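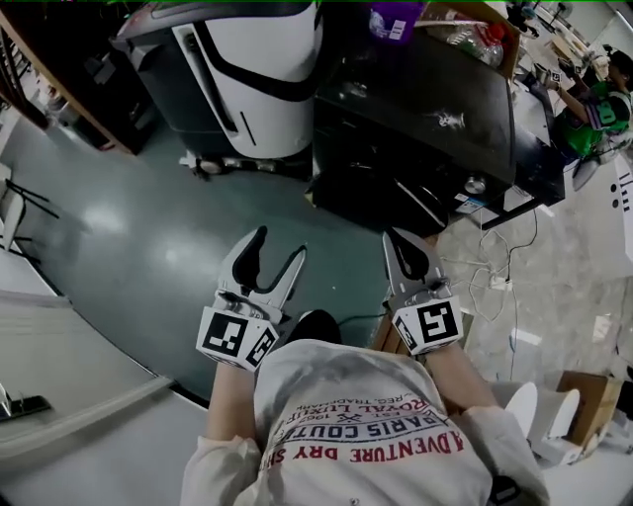 O que falhou na sessão com as garras de mão?
A pose de uma das garras saltou a meio do gesto e ninguém parou a gravação. O software de registo (Bisow) perdeu o marcador, agarrou-se à última posição válida e, quando voltou a vê-lo, colou os dois troços como se fosse um movimento contínuo. No ficheiro aparece uma mão que se teletransporta.

Aula 6 - falhas na captura com garras de mão
Notas de apoio, versão de 12 de outubro de 2025. Completar com o que se disser na aula.

Ponto de partida: cada garra leva um cubo com padrões impressos. A pose vem daí. Se o cubo sai da vista, ou fica tapado pela outra garra ou por um braço, a pose deixa de ser medida e passa a ser adivinhada. Adivinhar durante poucos fotogramas, tudo bem. Mais do que isso, não.

Números do lote Fandix:
- 208 episódios gravados
- 20 com pelo menos um salto de pose
- 6 chegaram ao treino sem ninguém dar por isso

Os 6 são o problema. Os outros foram apanhados pela Atieno Urio na revisão manual. Porque passaram os 6? O filtro só olhava para a distância entre fotogramas válidos, e com uma perda longa a distância pode ser pequena e o caminho todo errado. Limiar mal escolhido também: 100 ms de tolerância era o valor herdado do Priltico, onde os gestos eram muito mais lentos.

Consequência no braço: a política treinada com o lote fez um movimento brusco no ensaio de pousar, o braço bateu na mesa, paragem de emergência. Ninguem ferido. Um dedo da garra partido. O Tõnu Dambrauskienė escreveu o relatório, está na pasta da disciplina, ler antes da próxima aula (vai ser preciso para o trabalho).

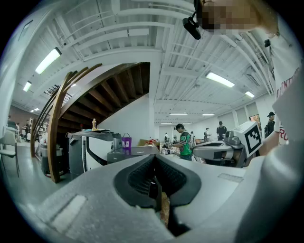
SEGURANÇA E POSTO DE TRABALHO

O cubo vai em cima da garra, portanto rodar o pulso demasiado tira-o da vista. Treinar o gesto devagar uma vez antes de gravar.

Cabos no chão. Não são só tropeção: um puxão num cabo de alimentação a meio da sessão e perde-se o relógio comum. Aconteceu em abril, os ficheiros ficaram desfasados e deitou-se fora a manhã inteira. Prender, ou passar por fora da zona de quem segura as garras.

Gente a trabalhar à volta. Quem grava olha para as mãos e não vê quem passa. Combinar em voz alta o início e o fim. Quem não está a gravar contorna.

Dedos: não meter a mão entre as pontas para "ajudar" o objecto. Pousar, parar, corrigir, recomeçar o episódio.

Antes de cada sessão
- cubos limpos, bem fixos, sem folga
- as duas garras visíveis na posição de repouso
- teste de oclusão: cruzar as mãos de propósito, confirmar que o aviso dispara
- relógios sincronizados, anotar a hora

Se o aviso disparar a meio: parar, marcar o episódio como inválido, repetir. Não "salvar" o troço bom. A Antigoni Athanasiadis defende que se pode cortar e aproveitar - discutir na aula, eu tenho duvidas.

Para a próxima
1. Propor um filtro que apanhe os 6 episódios. Distância não chega, pensar em duração da perda.
2. Separar no relatório: causa imediata, causa de fundo, barreira que faltou. Meia página.
3. Quem ficou com o conjunto Mets fala com a Zane Grigaitė por causa das permissões.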